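Home | Data | Releases | Method notes | Contact

# Drastport Checkout Declines

A table of declined and abandoned card payments at small online shops, with the reason code the shop received and what the customer did next. Maintained by the payments desk at Costen.

## What is in it

The current release has 3413 rows. Each row is one attempt to pay that did not go through the first time. Payments that went through first time are not included, so the table cannot be used to work out a decline rate. People have tried, and the result is always 100 per cent.

The shops are all customers of Enow, a hosted checkout used mostly by sellers of kitchenware, craft supplies and homeware. There are 17 shops in this release. Two of them closed during the collection period and their rows stop early.

Files:

- `declines.csv` - the main table
- `codes.csv` - reason codes and our plain wording for each
- `shops.csv` - shop number, trade, country, currency
- `CHANGES.md` - what moved between releases

## Columns in declines.csv

- `attempt_id` - unique within a release, not stable between releases
- `shop_no` - joins to `shops.csv`
- `hour_local` - hour of the day at the shop, 0 to 23
- `amount_band` - one of `under_20`, `20_to_50`, `50_to_150`, `over_150`, in the shop's own currency
- `card_region` - `same`, `near` or `far`, compared with the shop's country
- `reason` - joins to `codes.csv`
- `challenge` - whether the bank asked the customer to confirm the payment
- `next_step` - `retried_same`, `retried_other`, `left`, `unknown`
- `basket_lines` - number of separate items in the basket

Exact amounts and exact times were removed before the table reached us. Please don't ask for them, we don't hold them. 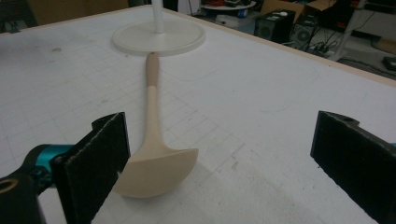
By Marichka Prokopenko and Aksel Overgaard, Costen payments desk
Updated January 12, 2026

## How the rows were collected

Enow writes a log line each time a payment attempt ends. A nightly job picks out the attempts that ended in anything other than success, drops the card number, name and address, and passes on what is left. We then put the reason codes into one list. The banks and processors behind the shops use different codes for the same thing, and before merging we had 108 of them. The merged list is much shorter and can be read in one sitting.

The merging was done by hand. Marichka made the first pass and Sigrún Ásgeirsdóttir made a second without seeing it. Where they disagreed the row carries the broader code. If you need the original codes, `codes.csv` has them in the `raw` column, separated by semicolons.

An attempt counts as `retried_same` when the same basket was paid for again with the same card within 3 hours. After that it is `left`, even if the customer came back the next morning. A longer window would move a fair number of rows out of `left`, mainly for the higher amount bands.

## Known problems

- `challenge` is blank for shop 9 until November. The shop was on an older version of the checkout that did not record it. Blank does not mean no.
- Code `D05` ("refused, no reason given") is the largest single group. Some banks send it for nearly everything, so a comparison between card regions on reason alone will mislead you.
- `basket_lines` counts gift wrap as a line at some shops and not at others.
- A customer who gives up on the confirmation page and one whose phone lost signal look the same. Both end up as `left`.
- The Te Moana shops trade in two currencies, and `amount_band` follows whichever one the customer picked.

## Suitable uses

Studying what people do after a failed payment, testing the wording of error messages, teaching. It is a small table from one checkout provider and the shops are not a sample of anything wider. We would not use it to set fraud rules - there is no field that says whether a declined payment was fraudulent.

## Licence and citation

Free to use and share with credit. Cite as: Prokopenko, M. and Overgaard, A., Drastport Checkout Declines, Costen. Include the release name from the top line of `CHANGES.md`.

Corrections go to the payments desk through the contact page. Please quote the `attempt_id` and the release.

Comments (3)

**Valdemar Hedegaard**
Is `hour_local` adjusted for summer time? I get an odd dip at 2 in the morning for the European shops.

**Aksel Overgaard**
It is adjusted, but the job itself used to restart at 2 and lost a few minutes of log each night. I'll add it to the known problems.

**Valdemar Brynjólfsdóttir**
The semicolons in `raw` break my import unless the column is quoted. Any chance of a second file with one raw code per line? Otherwise all loading fine here.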